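**Keltosent** is a simulation kit for household robot tasks, sold by the firm Pronau. Software only, no hardware in the box. It provides furnished rooms, loose objects and a choice of simulated arms, and is used for testing control programs before they go anywhere near a real machine. First sold in April as a trial version; the full release is dated May 9, 2019. Earlier working title was Varutus, and some of the file names still have it.

## Overview

The kit comes as one download plus a licence key. Standard licence covers 24 seats. Smaller labs have complained about this, there is no single-seat version and Pronau has not said if one is planned.

Main parts:

- **Room set.** 15 rooms, furnished. Walls and floors fixed, furniture can be moved.
- **Object set.** 288 objects. Food, crockery, lamps, books, balls, computers and so on.
- **Task runner.** Starts a task, resets the room, writes the log.
- **Bozsik.** The scoring tool. Was a separate product at first, now bundled.

Rooms are plain. Flat walls, little decoration, simple lighting. Users wanting busy backgrounds have to add there own.

## Table tasks

Most buyers start with the table tasks. The usual jobs are moving one item, clearing a place, or putting crockery back where the layout file says. Bread, plates, trays and cups make up a good part of the set. Items may start flat, on edge or on top of each other, the layout file decides which. 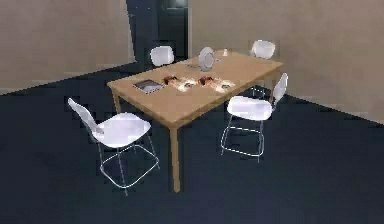

*Table layout in Keltosent, with four white chairs and a plate standing on edge.*

Bright surfaces are a known weak spot. White crockery can lose its edges under the default light, and programs that work from camera views alone tend to score lower there. Turning the light down helps a bit. The setting is in the room file, not the main menu, and the manual has the wrong page number for it.

Chairs are solid in the physics but locked by default. Unlocking them slows things down.

## Surface tasks

Second group. Covers dressers, shelves and desks, with mixed objects of quite different sizes. A program may be asked to reach one object without touching the others, or to set something upright. Reach is the hard part: the arm has to come in over the front edge, and long moves near a wall fail more often than short ones.

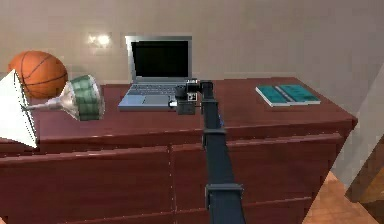 **Can the kit be used without a real robot?**
All of the tasks run in simulation, so a computer with a licence key is enough.

Arms are picked from a list at start-up. Colour and gripper can be changed, link lengths can't. Own arm models can be loaded if they are in the right format, though joint limits must be typed in by hand.

Laptops, lamps and books are treated as single rigid bodies in the standard set. Hinges come with the add-on pack. So a laptop lid won't close under the arm unless the pack is installed, which caught out a few early reviewers.

## Scoring

Bozsik gives each run a mark from the log. It looks at final position of the target object, contacts with anything else, and time taken. Weights can be changed in a text file. A full test is 500 runs per task; on an ordinary desktop this takes almost a day, less if the pictures are switched off.

Results from the trial version should not be mixed with later ones. The contact rule changed between the two and light brushes now count against the score. Old logs can be re-scored but only one at a time.

## Reception

Mixed to good. Setup is quick, the reset between runs is reliable and the logs are easy to read. Those are the points most often praised. Price less so. Reviewers also noted slow support replies in the first weeks, plus an object browser with no search box. You scroll.

The look of the rooms divides people. Some find them too bare to be useful for vision work. Others prefer it, fewer things to go wrong, and faster on older machines.

Grip physics had the most criticism. Round objects slide out of the fingers more than they shoud, and balls in particular roll on for too long on polished tops. A friction fix was issued as a patch, has to be installed seperately.

## Versions

- *Trial*: limited rooms, no Bozsik, key runs out by itself.
- *Standard*: everything listed under Overview.
- *Standard with add-on pack*: hinged objects, drawers that open, extra lighting. Needs its own key.

Layout files made in Standard open in the add-on version. Not the other way round.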